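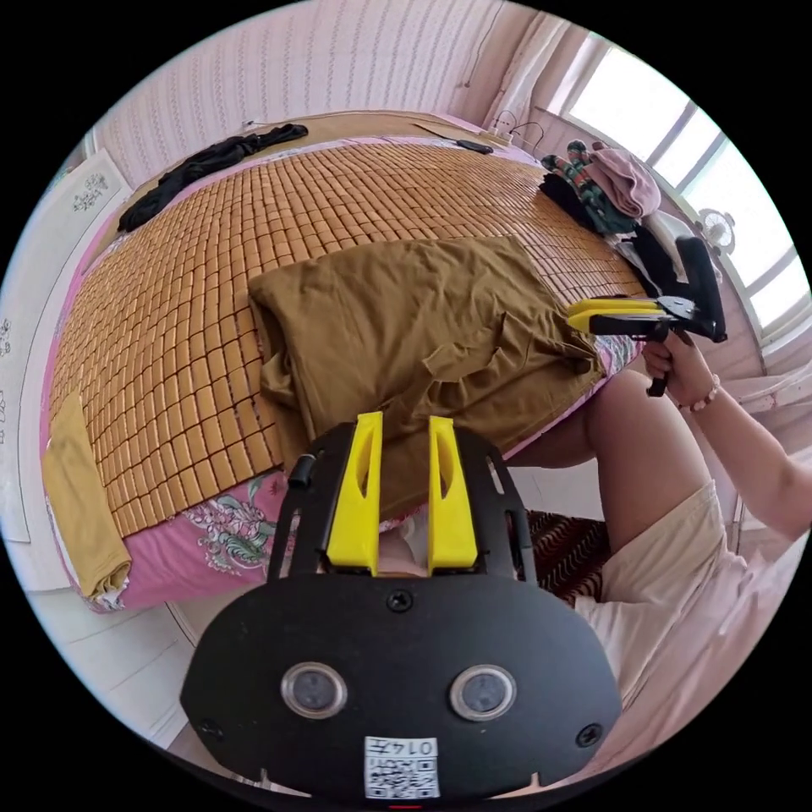
Olive-brown cloth on a bamboo-tile mat.

Speaker notes: Getting Umpires to Stay
Session 3, after the break. Allow 25 minutes, then questions.

Opening
Start with the numbers from last season. The Droltier league had 136 registered players and four people who could umpire a full game. Two of those four also played. By July one had moved away and one had hurt a knee.

Say that the talk covers Australian football in towns where most people first saw the game as adults. If you run a league where kids grow up with it, some of this won't apply.

Slide 2: What we tried first
We asked each club to send one person per round. Varneo sent someone every time. The other clubs sent whoever was injured that week. Some of them knew the rules well and some didn't know what holding the ball meant.

Players argued more with the stand-ins than with the regular umpires. After round five we had three stand-ins who said they wouldn't do it again. Pause here and ask for a show of hands: who has been a stand-in?

Slide 3: Money
We set aside $2,000 for the season. It paid for match fees, whistles and shirts. Match fees were the largest part by far. We spent $841 before the midseason break, so there was enough left to raise the fee for the second half.

Mention that the raise didn't bring in anyone new. It did keep the people we had. Two of them told us the fee now covered gas and lunch, and that was all they wanted.
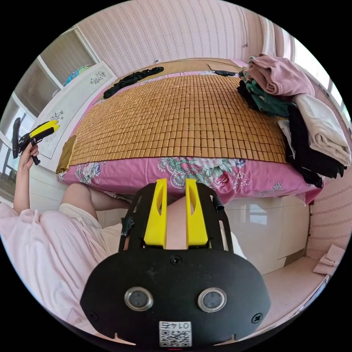
Yellow fingers set in a black bracket.

Slide 4: Training nights
We ran four evenings at the Amin field, starting at 6:30 p.m. Each one took a single topic.

Night one: the bounce, the throw-up, and where to stand for both.
Night two: marks and the protected area. Use cones.
Night three: holding the ball. Leave extra time. Ours went 40 minutes over.
Night four: goal and boundary umpiring, flags and signals.

Nine people came to the first night and six finished. Of the six, five umpired at least once. Don't skip the goal umpire section. Several people who would never run a center-field game were happy to stand between the posts, and some of them moved up later.

Slide 5: Shortened field games
We use the Nuletti format for preseason, nine a side on a soccer field. It is a good place to put a new umpire. There is less ground to cover and the scores don't count for the ladder. Pair the new person with an experienced one and let them swap at each quarter.

If someone asks about the written rules for the format, say they are two pages long and we can email them.

Slide 6: Abuse
Slow down for this slide. We wrote one rule: only the captain speaks to the umpire. First breach, a free kick. Second, the player sits out for ten minutes. We had to use the second penalty twice in the opening month and once after that.
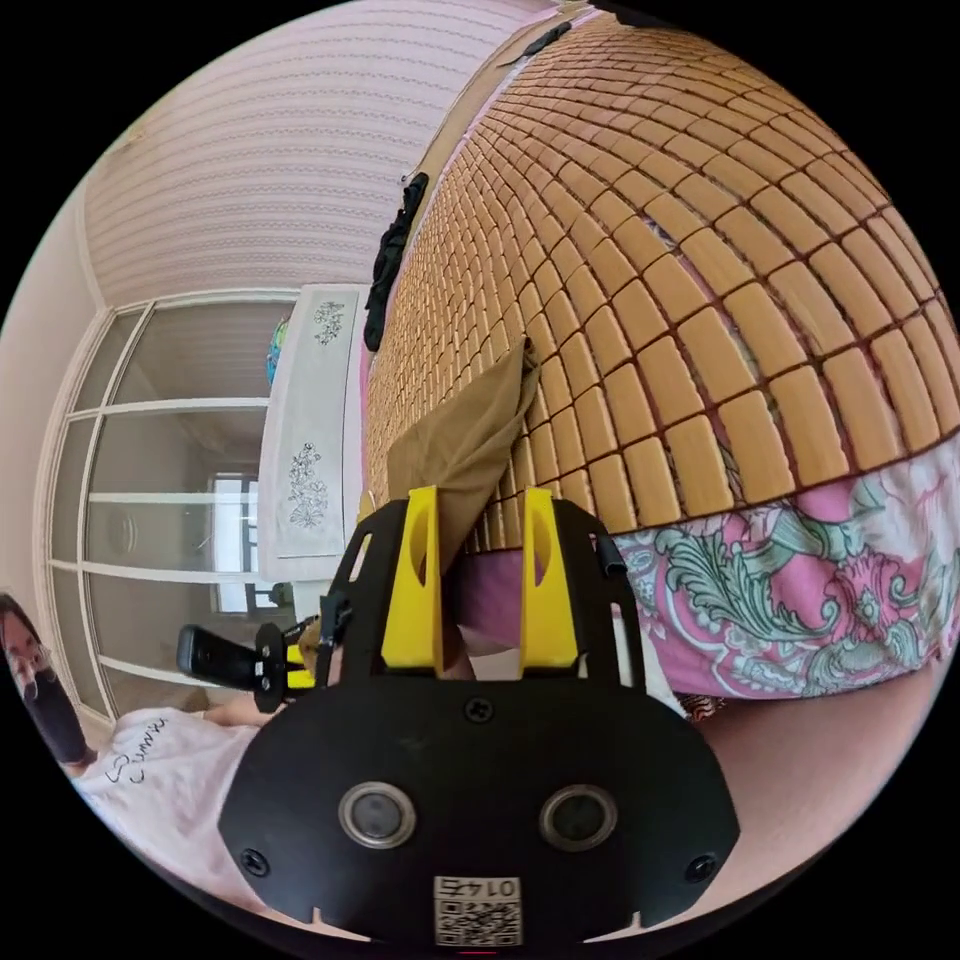 Captains have to be told in person before the season. We sent the rule out by email the first year and most of them hadn't read it. Now we meet at the ground before round one, read it aloud and take questions.

Slide 7: Where we are now
Eleven umpires on the list, seven of them active. We can cover two games on the same day without using players. We still can't cover three, and the fall tournament needs three.

The league web page with the training notes had 760 visits over the winter, mostly from outside our area. Give the address and leave it on screen.

Questions
Likely ones: insurance for umpires under 18, whether to pay trainees (we pay half), and whether soccer referees make the switch. We've had two. Both were good at positioning and needed help with advantage.

Hand out the sign-up sheet for the shared umpire list before people leave for lunch.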